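Category: Course Handouts / Shop Robotics
12 comments | 31 shares

Notes for session 9: hand-held grippers and the cloth table

Okay, catching up. Last session we finished the aluminum rails and ran out of time before anyone got to fold anything, so these notes cover the part I rushed through while people were putting on their coats. If you missed it, read the rail handout first, then come back. I'm assuming you know how to square a profile and that you've got the shop login for the Rana folder, which is where all the recordings go.

Quick recap of what we're building. Rana is our name for the whole bench: table, rails, two computers, two grippers that strap onto your hands, and the tracking that tells the software where those hands are. Pinetti is the gripper design. Elix is the logging program, and I wrote most of it, so please be kind. The idea is that you do a chore with the grippers on, Elix saves what your hands did, and later on we try to get a pair of arms to do the same chore. The arms are next term. This term is all hands!

Why cloth?

Because cloth is awful, and I mean that in a good way. A block stays a block. You pick it up by any side and it's still the same block when you set it down. A dish towel has a new shape every time you breathe near it, and the corner you wanted is now under the other corner. If your setup can record decent cloth folding, it'll handle most of the other stuff we try at Fondel (blocks, cups, the dreaded bag of clips). I also like that everybody already knows how to fold a towel, so we don't spend the first half of class teaching the chore.

Pick something small and square to start with. Avoid anything slippery, and avoid solid black, which I learned the hard way in February when I recorded a whole evening with a black napkin and couldn't tell the napkin from the fingers in half the clips. A pale cloth with a print on it is great. You get lots of little landmarks, so when you're scrubbing through a recording you can tell right away whether the thing got turned.

The table surface

We tried bare wood first. Looked lovely, worked badly. The cloth snagged on the grain and the brightness changed from one end of the table to the other. A white board on top fixed both. Let the board cover most of the table and check that it doesn't rock. If it rocks, your fingertips will push it and you'll see the cloth slide when it shouldn't. Two strips of tape underneath is plenty.

Put your basket to the left if the chore ends with "put it away." Same place every time, please. I don't care if it hangs over the edge a bit, I care that it isn't somewhere new in every recording. 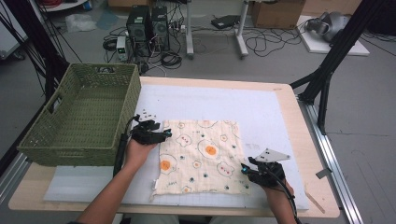 Do both hands have to grip before you start folding?
For the square cloth, I'd start with a grip at each side edge and keep the fabric low until both grippers have closed. If you lift with one hand first, the far side drops and folds under itself, and you'll spend the rest of the take fixing that.

Getting the grippers on

Straps first, cable second, tracking plate last. I know it's tempting to snap the plate on while the gripper's still on the bench (it's easier to see what you're doing) but then you bump it pulling the strap tight, and a plate that's a hair crooked gives you a hand that's a hair crooked in every single sample. Ask me how many recordings I threw out before I caught on. Fine, it was 300. Three hundred little folds, all tilted!

Roll your sleeves up. A loose cuff will find its way over the plate sooner or later.

Route each cable back along your forearm and off toward your own side of the table. Leave slack at the wrist. Then do the big silly stretch: arms all the way out, arms crossed, hands flat on the board, hands up by your ears. If anything tugs, redo the slack. A cable that tugs teaches you to move in a weird stiff way and then that's what's in your data.

Look at the two plates while you're at it. Dots facing up, nothing smudged, no tape over a dot. Elix will happily run with a half-hidden plate and give you numbers that seem fine until you plot them. I should fix that. It's on the list.

Running a take

1. Start Elix and wait for both hands to show up in the status bar.
2. Open and close each gripper fully, twice.
3. Lay the cloth flat near the middle of the board. Smooth enough is smooth enough, a bit of wrinkle along an edge is good practice.
4. Hands off to the sides, hold still, press the foot pedal.
5. Fold. Normal speed, no showing off.
6. Hands back to the sides, hold still, pedal again.
7. Type good, bad, or weird in the note field.

About number 7. "Weird" is for takes where the fold came out okay but you did something odd to get there, like regrabbing a corner or dragging the cloth back with your wrist. Don't delete those. I end up using them more than the good ones when I'm figuring out what went wrong somewhere else.

And about number 5, slower isn't better. New people fold like they're defusing something, and then the gripper closes, nothing happens for ages, the gripper opens. Fold the way you'd fold at home with the TV on.

How many takes

My current set on the bench machine is 2213 takes, with bad ones still mixed in. I was shooting for 2000 and got carried away. You do not need anything like that for this class. Hand in one clean session, with notes, and I'm happy. If you get the bug and want to keep going, book the bench on the sheet by the door and bring your own cloth.

Stop when your hands get tired. You can see it in the plots, the fingertips start landing short of the edge and people pinch twice.

Power and wiring

Somebody asked whether the bench supply can stay on between sessions. Please turn it off. Read the display before you plug in the grippers, too, since the knob gets bumped when people crawl around back there. The voltage is written on the label inside the wiring binder, and if the display doesn't match the label, stop and find me.

The floor behind the table is my fault and I'm working on it. Until I get the cable trays up, walk around the front. Don't unplug anything you can't trace to both ends. If you coil a cable, coil it loose, and don't park it on top of a fan vent. I've been meaning to color code the whole lot for ages and I have a drawer full of colored tape to prove it.

Things that went wrong last time, and what fixed them

Left hand jumping around in the viewer: the plate screw had backed out. Finger tight plus a quarter turn, no more, the threads are printed.

Gripper closes on its own: slack cable got pinched under the strap. Take it off, start over.

Cloth creeping toward you during the fold: pressing too hard. Let the fingertips just touch the board. You want to slide under the edge of the fabric, and if the tips are bending you've gone too far.

Elix says "no pedal": it's plugged into the other computer. It's always plugged into the other computer.

Everything offset to one side: someone leaned on a rail. Redo the table calibration from the rail handout, it's the short version, you don't need the long one.

For next time

Bring one session of folds on a drive or leave it in the Rana folder with your initials. Write me half a page on which grasp you used most and whether you kept it up all the way through. I want to hear about the ones you changed halfway, those are the fun ones to talk over. Also pick a second chore. It has to use both hands and it has to fit on the white board. Lids are good. Zippers are a nightmare, but if you want a nightmare I won't stop you.

We'll plot everybody's fingertip paths on top of each other at the start of class, so have your files in before then or you'll be watching mine, and mine wander.

Spare straps are in the bin under the vise, the small ones are nearly gone.

Posted in: Handouts, Grippers, Cloth
Last updated 2023-06-26
Fondel Shared Workshop | Contact | Back to top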